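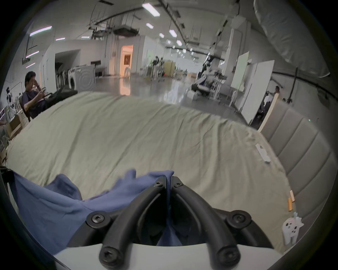 Pinch-and-spread demonstration is a method for teaching robots to handle clothing and other soft goods. A person performs the task with hand-held grippers, one for each hand, and the recordings are used to train a control policy that later runs on a robot. The method was developed at Gendden, where it is used mainly for picking up, spreading and folding garments. It belongs to the wider family of learning from demonstration.

Background

Cloth is hard for robots because its shape has no fixed description. A box can be located by its corners and a cup by its rim, but a T-shirt dropped on a bed may land in any number of shapes, and most of its surface is hidden inside its own folds. Earlier work often split the problem into stages, with one program finding a corner or hem and another planning the motion. An error in the first stage was carried into the second.

Teleoperation, in which a person drives the robot's arms directly, avoids some of this but is slow. Operators also tend to use fewer small corrective motions than they would by hand. Hand-held grippers let the person move at close to normal speed while still being limited to what two fingers can do.

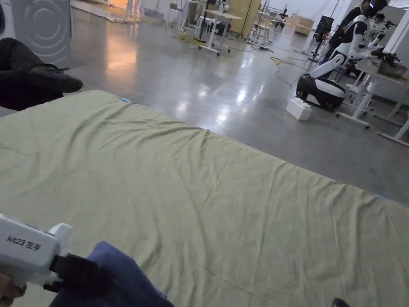 Lozano, February

The second round of recording extended the method from the bed to the floor. Work surfaces in this round included a bed with a pale green cover and a green sheet laid flat on the floor. The change in height matters for training. On the bed the demonstrator reaches forward, while on the floor the grippers point down more steeply and the arms cover a larger area.

Each gripper carries its own camera. A view from head height may be recorded as well - this shows where the cloth is in relation to the room, which the gripper cameras often lose once the fabric is close to the fingers. Left and right grippers are labeled so that their recordings are not swapped during processing.

Procedure

A demonstration begins with a garment in a crumpled state. The demonstrator pinches a fold, lifts it, looks for a second grasp point and pulls the two apart. The garment is then lowered and smoothed. Recordings in which the cloth slips out of a gripper are kept if the demonstrator recovers, and dropped if the garment has to be rearranged by hand.

The set known as Jesix contains 223 demonstrations. Of these, 80 start with the garment on the floor sheet and the rest with it on the bed. The room is not cleared for recording, and people and equipment may appear in the background.

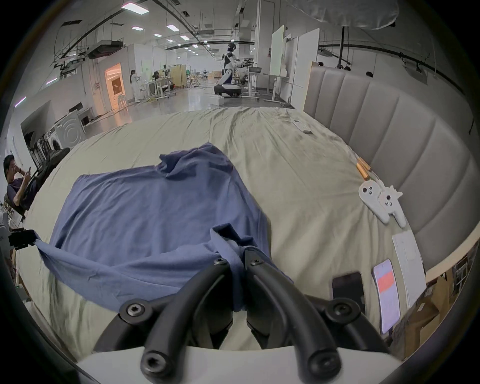 Gendden Soft Materials Group

Results

The policy trained on Jesix was tested on 15 garments that did not appear in the training set. It spread 13 of them flat enough to be folded by a separate routine called Skutach. The two failures were both long-sleeved shirts with one sleeve turned inside out, a state that is rare in the recordings.

A version trained without the floor recordings did worse on the bed as well, mostly at the second grasp. The group takes this as a sign that varied arm positions help even when the test surface stays the same.

Limitations

The grippers do not measure force, so the policy has no direct signal for how tightly a fabric is stretched. Thin knits are sometimes pulled out of shape. Plain covers were used under the garments, and performance on patterned bedding has not been reported.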